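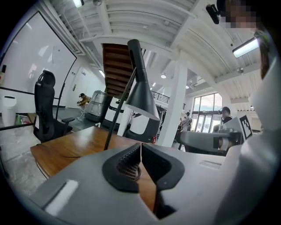
Two weeks at Camp Custitz

12 September 2021
by Lucrezia Orlandini

A few people asked how sleepaway camp went, and I kept giving the short answer, which was "good." This is the longer one. It might help somebody who is looking at the same camp for next year.

My son is ten and had only done day camp before this, the one at the Ivcombe rec center, where you drop off at nine with a lunch and pick up at three-thirty. He liked it fine until last summer, when most of the kids his age stopped going. We started looking at overnight camps in the winter. We picked Custitz. It has a lake, it takes kids from eight to fifteen, and the drive is 93 miles, which I can do there and back in a day without hating it.

The fee for the two-week session was $936. That covered food, the cabin, swimming and all the regular activities. It did not cover the canteen account or the bus. The bus leaves from a parking lot farther from us than I wanted to go, so we drove him. I put $20 in the canteen account and he came home with some of it left, so that was enough. Mostly he bought ice cream sandwiches and one flashlight, after the first one went in the lake.

The paperwork took longer than the packing. There is a health form that the doctor has to sign, and our doctor's office wanted ten business days for it. I had left myself twelve. There is also a separate form for any medication, even allergy pills from the drugstore, and everything has to be in the original box. I had put his in a weekly pill case, all sorted and labeled, and had to go back and find the box in the recycling.

For packing I followed the list from the camp and mostly that was right. I would change a few things. They say six pairs of socks, and he needed at least twice that. They say one towel for the lake and one for showers. Send a third. The fitted sheet should be for a narrow cot, and a regular twin one bunches up all night. I marked everything with a laundry pen and it held up on cotton and washed right off the swim shirt.

Drop-off was quick, almost too quick. You pull up, somebody takes the trunk, a nurse looks through his hair and reads the forms, and then you walk to the cabin and help make the bed. His was called Carbone. All the boys' cabins are named after people who used to work there, and the girls' cabins too, I think, though I only saw Avel from the path. There were already four boys in Carbone playing cards on the floor. He sat down with them and I stood there holding a pillow. The counselor said this would be a good time to go, and I went.

The phone policy is that there are no phones. You can send a letter or a one-way email that they print out at lunch. They can write back on paper. I sent something every day, mostly about the dog. I got two letters. The first one said, complete text: "Hi Mom the food is OK. I passed the swim test. Can you send my cards." The second came after he was already home.

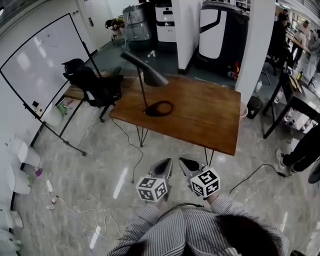 The first letter was mailed on day two and I read it maybe thirty times. I had been worried about the swim test. He is a decent swimmer in a pool and had never liked water he couldn't see the bottom of. He told me later that they let you do it from the shallow end of the dock with a counselor swimming next to you, and that if you don't pass you can try again the next morning. He passed on his second try. That part wasn't in the letter.

There was one phone call from the camp, on the fourth night. I saw the number and assumed a broken arm. It was a counselor telling me he'd been homesick at bedtime two nights running, that he was fine during the day, and that they wanted me to know and weren't asking me to come. She asked what he did at home before bed. I said he reads in the bathroom with the fan on. They couldn't do much about the fan, but she let him read with a flashlight for a while after lights-out and he settled down after that. I thought that was handled well. I didn't sleep much that night myself.

What he did there, going by what he's told me since: canoeing, archery (bad at it, wants to do it again), a hike with an overnight at the end where it rained, a skit about a bear, and a great deal of cards. He learned to play a game I still don't understand, with rules that change when someone stands up. He had one argument with a boy over a top bunk, and they ended up trading every other night. He and that boy have been writing to each other all through the end of August.

Pickup was slower than drop-off. They do a closing program in the dining hall first, with songs, and every cabin gets called up. Bring water, it gets hot in there. The lost and found is spread out on the grass afterward. Look through it even if your kid says he has everything. We found his rain jacket and one sneaker.

He slept most of the way home. He was filthy and a little taller, or he looked it. He was short-tempered for two days after, and so was I, and then school started.

Things I'd do differently next year: get the health form to the doctor in spring, send pre-stamped envelopes with our address already on them, and not pack the good water bottle. Registration opens in January for families who came this summer. He wants to do the three-week session. I haven't decided. It's a lot more money, and I'd like to see how the fall goes first.

If you have questions about Custitz, leave a comment and I'll answer what I can. I don't know anything about the teen program.

Filed under: Family, Summer

Recent posts
What we did with the side yard
School lunches, week one
Ivcombe library hours are changing again
A used trunk and how I got the smell out
Day camp or sleepaway?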